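Sullik Brostomier Stage Monitor
Sold and serviced by Zamudio Live Sound

If you have ever stood on a small stage and tried to sing over a loud drummer, you already know why people get attached to a good floor wedge. We have been renting out the Brostomier since February, and so many of the bands who borrowed one asked to buy it that we finally gave in and put it on the shelf next to the microphones and the cable drums.

It's a single 9-inch speaker with a horn set in the middle, in a low cabinet that sits at the singer's feet without blocking the front row's view. The voice comes through first, clear and a little forward, and the guitars stay where they belong. We tried it with a gospel choir, two punk bands and a very quiet harpist (she wanted hardly anything in it, bless her), and every one of them got a usable sound in a few minutes.

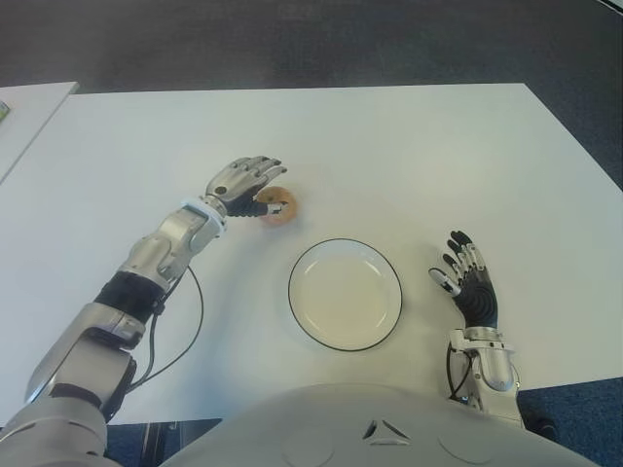

The controls are all on the side, where you can reach them with your foot in a pinch, though we'd rather you used your hand! You get volume, a simple tone knob and a switch that tames feedback in low rooms. There is a line out too, so you can chain a second one for the bass player - they always ask, usually halfway through soundcheck.

What you get
Sullik Brostomier monitor, black
Power cord, 9 feet
Padded cover with side pocket
Trustgate cover for 60 months, parts and labor

Weight: 57 pounds with the cover on
Inputs: one mic, one line

It's not the lightest thing in the van, so bring a friend for the stairs. If you're playing bigger rooms with a full crew, you'll probably want the larger Sullik cabinet, and we're happy to talk you through both. Come by the shop with your own microphone and make as much noise as you like.

Price and stock checked 6/26/20. Store pickup or local delivery.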